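Bin Sorters and Packers, Household Returns
Vurlow, Seltimmont site 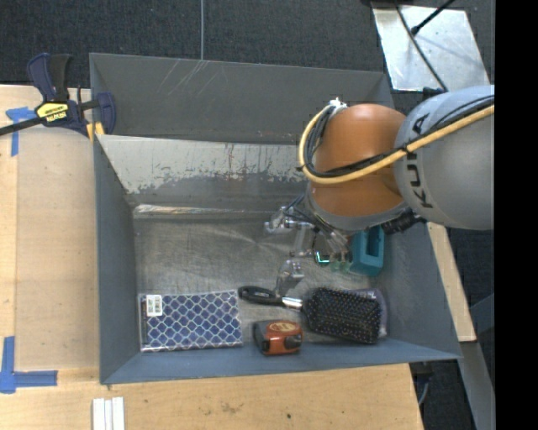

Vurlow takes in mixed household goods that shops have had back from customers or could not sell. They reach us in large bins with everything in together: hairbrushes, combs, storage blocks, kitchen tools, toys, bathroom bits. We sort them, check them, pack them and send them on to discount shops and charities. We are looking for 5 people to join the sorting room at Seltimmont for the summer intake, starting in July.

What the work is

You will work at a table with a bin beside it. Items come out one at a time, are looked over and go into the right tray. The trays are marked by type (hair and grooming, kitchen, desk, bathroom, other) and by condition. A brush with bent bristles or a cracked handle goes to recycling. A brush that is clean and whole goes to packing. If you are not sure, there is a query tray, and the shift lead empties it twice a day.

A full bin holds around 900 small items and usually takes a pair of sorters most of a shift. There is no target per hour for the first month. After that we look at how your trays check out as well as how quickly you get through them.

Packing is done at the far end of the same room. Brushes are packed heads together, handles out, with card between the layers. Anything with bristles must not go under anything heavy -- we had a whole pallet sent back last year with the bristles flattened. Hard plastic items go at the bottom of the carton.

Everyone does both jobs and changes over after the lunch break.

Hours and pay

Early shift is 6.30 am to 2.30 pm, late shift is 2 pm to 10 pm. Shifts change every fortnight. Part-time hours can be arranged for two of the posts, so please say in your application if that is what you want. The hourly rate depends on age and experience and will be confirmed before interview. There is a one-off payment of £103 towards safety shoes and work trousers, paid with your first wages.

What we ask for

No experience is needed. You should be able to stand for long periods with breaks, reach down into a deep bin, and lift a packed carton with another person. You need to be able to read a packing list in English. Good eyesight for small faults is useful, with glasses or without.

Experience with the Melis stock system would help but we will train you. Training is three days, paid at the full rate.

The place

The sorting room is indoors and heated, on the ground floor, with step-free access from the car park. The whole building is 2000 square metres and we share the canteen with Usevell, who have the upper floor. The bus stops at the gate, although the last one leaves before the late shift ends, so you will need your own way home on those weeks. There is a covered bike rack.

How to apply

Send a CV or a short letter to Katherine Condori, Sorting Room Manager, or hand it in at reception in an envelope marked "Sorting". Tell us which shifts you can work and when you could start. Interviews last half an hour and include a short go at sorting a tray.

Advert posted 20/03/2024. It will stay open until all the posts are filled.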